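Section 4. Mounting, Wiring, and First Motion

This section applies to the Lalline two-arm bench kit as assembled in the Younis shared workshop. It assumes that both arms have been built through the end of Section 3, that the joint servos have been assigned their addresses, and that the control box has been tested on its own. Members building the kit at home should also read Section 2, Power and Grounding, before continuing.

4.1 Before you begin

The following items are required:

Two completed arms with shoulder plates attached
Two gripper assemblies, with finger screws left finger-tight
Control box and power supply
Emergency stop switch with its lead
Two bus cables and two gripper cables
Hex keys, a small Phillips screwdriver, and removable thread-locking compound
Hook-and-loop cable ties

The bench must be level and must not rock when pushed firmly at any corner. A bench on casters is not acceptable, even with the casters locked.

CAUTION: Leave the power supply unplugged until step 14. The arms have no brakes. A joint that loses power will drop under its own weight.

4.2 Mounting the arms

1. Mark the centerline of the bench from front to back. Measure outward from this line to locate the two shoulder plates. The plates should be set 74 centimeters apart, measured between centers.

2. Clamp each shoulder plate to the bench or overhead rail, according to the layout chosen in Section 1. Tighten the clamps by hand, check the spacing again, and then tighten fully.

3. Lift each arm onto its plate. Two people are required for this step, one to support the elbow and one to fit the bolts. Start all four bolts before tightening any of them.

4. Move each joint slowly through its full travel by hand. The motion should be smooth. If a joint catches, remove the arm and inspect the bearing seat as described in Section 3.6.

NOTE: The left and right arms use the same parts but are not interchangeable once their addresses have been set. The address label is on the inside of the upper link.

4.3 Fitting the grippers

5. Place the mounting bracket against the wrist flange and line up the locating pin. The bracket fits in one position only.

6. Apply a small amount of thread-locking compound to each bracket screw and tighten in a cross pattern.

7. Open the fingers fully by hand. Tighten the finger screws until the fingers no longer move sideways but still open and close freely.

8. Check that the fingertips meet evenly when closed. A small offset can be corrected by loosening the finger screws, pressing the tips together, and tightening again with the tips held closed.

Earlier kits were supplied with shorter bracket screws. If the screws in your bag engage fewer than four threads, ask at the parts counter for the longer set, listed under Trisside in the workshop catalog. Do not substitute wood screws or self-tapping screws.

4.4 Cable routing

9. Connect each gripper cable at the wrist and leave a loop large enough for the wrist to turn to both limits. A loop that pulls tight at either limit must be reworked before power is applied.

10. Tie the cable to the forearm with hook-and-loop ties. Plastic zip ties cut into the cable jacket over time and are not permitted on shared equipment.

11. Run the bus cables to the control box by the shortest path that stays outside the reach of both arms. Seat each connector until the latch clicks.

12. Place the emergency stop switch within reach of the operator and outside the reach of the arms. The lead is long enough for either side of a standard bench.

CAUTION: Do not extend the emergency stop lead. If the switch cannot be placed correctly with the supplied lead, move the control box.

4.5 First power-up

13. Support both arms in the rest position. Remove tools, loose hardware, and drinks from the bench. Tie back long hair and remove lanyards.

14. Press the emergency stop switch so that it latches, plug in the power supply, and turn on the control box. The status lamp should show steady amber.

15. Stand clear of the arms, release the emergency stop, and wait for the lamp to turn green. This normally takes 19 seconds. Do not touch the arms during this time.

16. Open the Zurnholm control program and select Arms, then Identify. Each arm should make one small wrist movement when its name is selected. If the wrong arm moves, press the emergency stop, turn off the power, and exchange the bus cables at the control box.

17. Select Home. The arms will move one at a time, beginning with the left. Keep one hand on the emergency stop until both have finished.

NOTE: If the lamp flashes red after homing, write down the number of flashes before turning off the power. The code is not kept in memory. Flash codes are listed in Appendix B.

4.6 Calibrating the grippers

18. In the control program, select Gripper, then Calibrate. The fingers will open to their limit and then close until they touch.

19. Read the encoder value shown for the closed position. A correctly assembled gripper reads 2,562 or less. A higher value indicates that the fingers are meeting before the end of their travel, in most cases from a finger screw that was tightened with the tips apart. Repeat steps 7 and 8.

20. Save the calibration under your member name. Settings saved under the general login are cleared each April.

4.7 Practice task: object to basket

The first supervised task is to move a single soft object into an open basket. Use an object that can be squeezed without damage and that does not roll. Hard objects, glass, and anything with a sharp edge are reserved for Section 6.

21. Set the basket to one side of the bench and the object to the other, with open space between them. Both must be within reach of the arm you intend to use.

22. Raise both arms clear of the work surface and open the grippers.

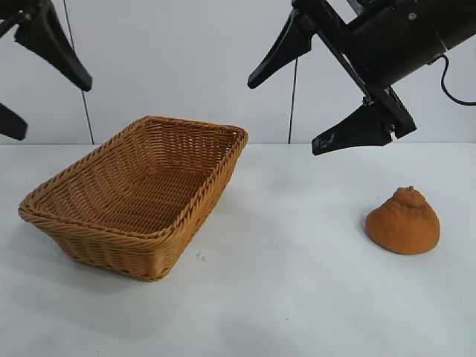 Does the basket need to be fastened to the bench for this exercise?
A loose basket is acceptable at practice speed, provided that the release point is set above the rim. Fasten it with removable putty if you intend to raise the speed or to repeat the task without an operator present at the controls.

23. Set the speed limit to 2 on the control panel. Higher settings are locked until a supervisor has signed the practice sheet.

24. Guide the selected arm over the object using the hand controller. Lower the gripper until the fingertips are on either side of the object and just above the bench.

25. Close the gripper slowly. Stop when the object begins to give under the fingers.

26. Raise the object well above the height of the basket rim before moving sideways. Move across, pause over the basket, and open the gripper.

27. Return the arm to its starting height. Repeat until five transfers in a row have been completed without a drop, then change to the other arm.

CAUTION: Do not reach onto the bench to reset the object while the lamp is green. Press the emergency stop, support the arm if it is extended, and then reach in. Over a long session this step is easily skipped – supervisors will end the session if it is.

4.8 Sign-off and records

Practice sheets are reviewed by Bahman Tehrani for hardware and by Ghizlane Benmoussa for operation. Both signatures are required before the speed lock is removed. Home builders may bring the completed kit to the workshop for review, or may request a review by video, in which case the full homing sequence and one complete transfer with each arm must be shown without interruption.

Record the following on the sheet: the address of each arm, the closed encoder value for each gripper, any flash codes seen, and any part that was replaced during assembly.

4.9 Shutting down

28. Return both arms to the rest position using the Park command. Confirm that each arm is resting on its support.

29. Press the emergency stop, turn off the control box, and unplug the power supply.

30. Check the finger screws and the wrist cable loops. Report any loose bracket screw on the fault sheet – do not retighten it without fresh thread-locking compound.

Continue to Section 5, Recording and Replaying Motions, once the practice sheet has been signed.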